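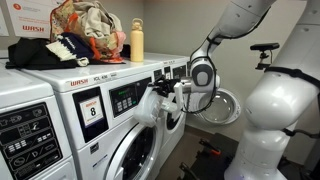
Griffiths Stockbook, 24 Pages, Black Leaves

The Griffiths stockbook is a medium-priced album for collectors who keep duplicates, unsorted material or a working collection of used stamps. It has 24 black pages, each with nine clear strips, and glassine sheets between facing pages. Filled to a sensible density, one volume will hold more than 2,000 stamps of ordinary definitive size.

Our review copy was used for a collection of airmail issues and postal stationery cut squares previously kept in a Rerkton binder. The strips are firmly attached and grip well at the lower edge. Larger commemoratives sit securely, although blocks of 6 cover part of the row above and are better kept elsewhere. Perforations show clearly against the black card. Stamps with dark margins are harder to read, and members who collect mourning issues may prefer white leaves.

The binding is the weaker part of the design. When new, the book does not lie flat at the first and last pages, and it must be held open while tongs are in use. Mared Owen, who reviewed the earlier edition for this bulletin, noted the same fault. The double hinge has since been strengthened, but the spine remains stiff.

The padded cover is available in green or burgundy. A slipcase is sold separately and fits tightly — the book should be eased in, spine outward, with the glassine fully inside the covers. The Prisum stockbook includes a case but has thinner strips.

The Griffiths is priced at $49, without the slipcase. It is recommended for general storage. Covers and miniature sheets require a different album, and the Brakodau range will be considered by Meirion Trevor in the July bulletin.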